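The question put to this blog most often is whether a machine can yet be trusted with the dishes. After a Saturday at the Treson workshop, my position remains that it cannot, although the distance is shorter than it was.

Yulan Cai, who leads the handling work there, treats the cup as the basic unit of housework. A person lifts one without thought. A machine must judge where the rim ends, how far a finger may go inside, and how firmly to close.

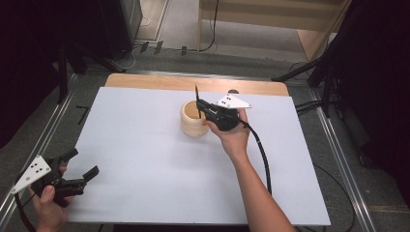
Progress in this field is measured in repetition. Ms. Cai's group has logged 3,825 attempts at small tableware, and she considers the first 396 of little use. Ribbed and rounded surfaces remain difficult — a grip that holds on one ring may slip on the next.

I would not advise any household to plan around such a device at present. Shop floors, where the same part arrives in the same place, will be served first. I intend to visit again in December.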